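How to Ripen and Store Fruit So It Doesn't All Go Soft at Once

For years I bought fruit the way some people buy library books, with great hopes and no plan at all, and by the end of the week half of it was going into the compost. If that sounds like your kitchen (and I suspect it does, or you wouldn't be reading this), pull up a chair. A little sorting when you get home makes a big difference, and it takes less time than making a pot of coffee.

Start by unpacking everything onto the counter. I mean everything, even the lemons you're sure are fine. Look each piece over and set aside anything bruised or split, and plan to eat that today or cut it up for the freezer.

Next, make two groups. Bananas, avocados, pears, peaches, mangoes and kiwis keep ripening after they've been picked, so if they're still firm they belong on the counter. Berries, grapes, cherries and citrus won't get any sweeter at home. Berries, grapes and cherries go straight to the fridge, unwashed, and citrus can sit out for a few days before it joins them.

Keep the ripening group in something wide and shallow, in one layer if you can manage it. My old Skarby bowl was lovely and deep, and the pears at the bottom always suffered for it — I gave it to my friend Maeve, who keeps yarn in it.

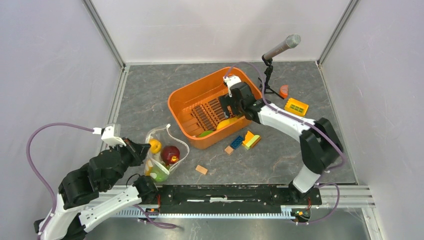

Can I put bananas in the fridge?
Once they're as ripe as you like them, go right ahead. The skins will turn brown and look awful, but the fruit inside stays good for several more days.

To hurry something along, put it in a paper bag with a ripe banana and fold the top over loosely. Check it every morning. An avocado is ready when it gives a little under your palm, and a pear when it gives near the stem. I've forgotten a bag on top of the fridge in February, when the kitchen is warm from baking, and I don't recommend it.

For the freezer, peel and slice ripe fruit, spread it on a lined tray, and leave it until it's hard, then tip it into bags. I pack 300 grams to a bag, enough for two big smoothies or a small crumble. Write the name of the fruit on the bag before you fill it — the marker won't take once it's cold and frosty.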